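Ticket 2836
Opened: 24 Sep 2021
Raised by: Anitha Rodrigues, Talura packing room
Item: Zukero tab-lid carton, brown, stock code 626
Status: Waiting on supplier

Problem
The lid on the new cartons will not stay shut. It closes, then the front lifts again once the carton is put down. Two cartons came back from the Niltanitz order with the lid open and the leaflet creased.

Log

Checked the fold lines first. They are scored properly and the box goes together without forcing. Sides are square.

Tried an empty carton. Lid stays down. Tried the same carton with contents and leaflet in, and the front came up after a few minutes. So it is to do with the fill and the carton itself is probably all right.

Took the leaflet out and closed it again. Stayed shut. Put the leaflet back, folded once more than usual, and it lifted at one corner only.

Asked Unnithan (who print the leaflet) whether the paper had changed. They say the new batch is a heavier stock. Old leaflets are all used up so I can't compare side by side.

Tried pushing the leaflet flat to the bottom before anything else goes in. Better. The corner tabs need to go down inside the walls, and if the leaflet rides up one side the tab catches on it and springs back.

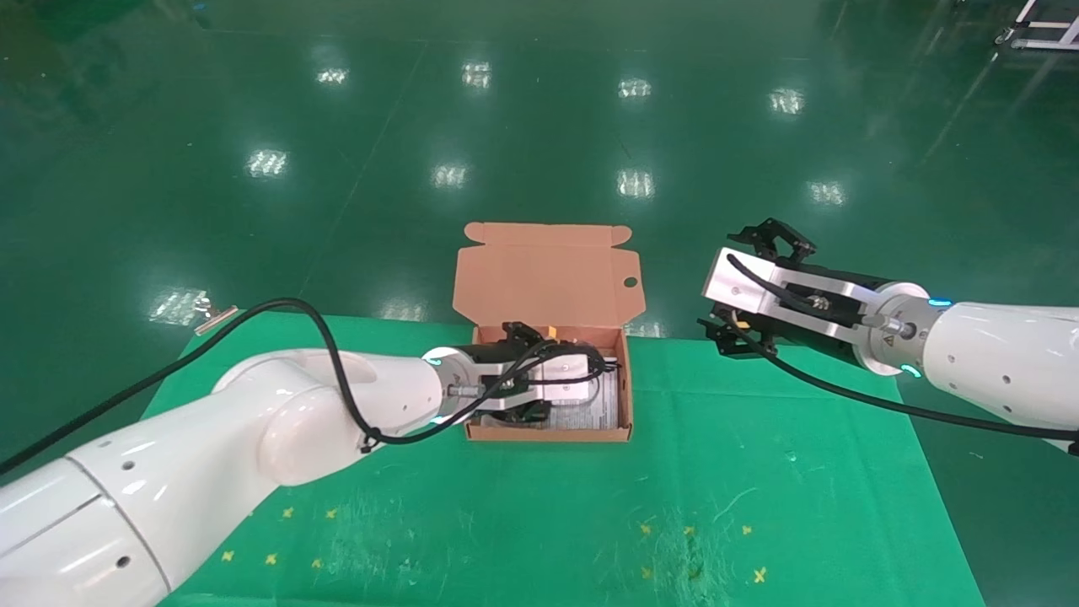
Bent both tabs inwards a little before closing and that helped as well. It needs doing with the lid still upright, as there is no room for fingers once it is halfway down.

Also checked whether tape would do as a stopgap. It holds, but it pulls the brown surface off when the customer opens it, so I'd like to avoid that.

For now: leaflet flat at the bottom, tabs bent in, lid down last. Please don't stack finished cartons on their sides.

Still to do
Unnithan to quote for going back to the lighter paper.
Zukero to say if the tabs can be cut shorter on the next run. Emailed, no answer yet.

Leave ticket open. A.R.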